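Archive Diary, Zuccaro Photographic Collection
March 26, 2020

The reading room closed to visitors at noon today, and the staff will work from home until further notice. 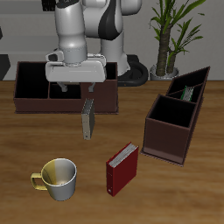

The remaining hours were given to the Rivwood landscape negatives, the largest group still without a proper list. The collection holds 3,537 glass and film negatives from the Rivwood studio, of which 1,290 have been cleaned, numbered and placed in new sleeves. A further 329 were checked this afternoon against the studio's own ledger. The ledger is reliable for the early mountain views and much less so for the river series, where the same number was often given to two or three exposures made on one day.

It was decided that the old studio numbers will be kept and a letter added to each duplicate. This is slower than renumbering the whole series, but researchers have cited the old numbers in print for many years, and the link should not be lost.

Two plates in the river series show lifting along the lower edge. They were set apart in flat storage and will not be scanned until a conservator has seen them. The temperature in the cold store was steady at the morning and evening readings.

The spring exhibition at the Trulwood Gallery, planned for April, is postponed. The prints have been framed and will stay in their crates at Trulwood — the gallery has confirmed that its climate control will remain on. The loan agreement must be extended in writing. Famness, which is printing the catalog, has agreed to hold the proofs without charge.

Scans of the first ledger were copied to the shared drive before closing, so that the captions can be typed at home. The second ledger is too tightly bound for the flatbed and was returned to the safe.

Keys signed in at 5:40. Order for sleeves still to be sent.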